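So the memory cell stopped dead again, and this time I have a decent idea why.

For anyone new, Rekine is our PC teardown and rebuild project, two arms sharing one table, and I look after the part that handles the small stuff. We'd logged 394 clean cycles since June and I was getting a bit smug.
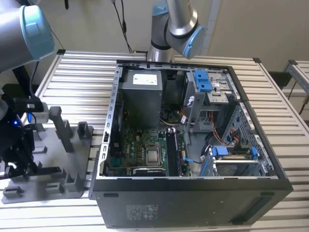

Then the right arm threw a protective stop halfway into a move and left its gripper closed. Annoying, but fine, that's what a protective stop is for! What bugged me was the log. The force reading had been creeping up for 7 cycles before the trip – up to 87 newtons by the end – and my warning threshold never fired. I'd typed it into the wrong profile. Yep, me.

Thulani Mkhize wanted to blame the Flandent finger pads, and he may still be right about some of it. A part that sits a hair crooked in the grip will push sideways on anything it touches.

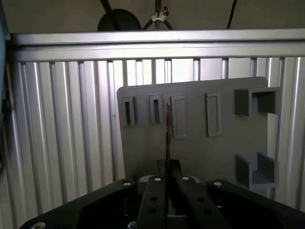 Thin part in the fingers, slotted board behind.

Anyway, we dropped the approach speed, moved the threshold to the right profile, and added a rule I should have had from the start: no clearing a stop from the pendant until one of us has walked over and looked. 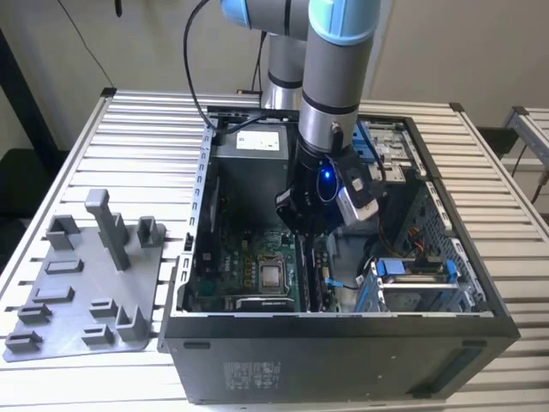 Stindthorpe, 21 November 2019

Small update. The warning fires now, I tested it with a deliberately bad offset and it tripped early (hooray). The pads are still on the list, and I've asked Athanasiadis for a quote on a stiffer set.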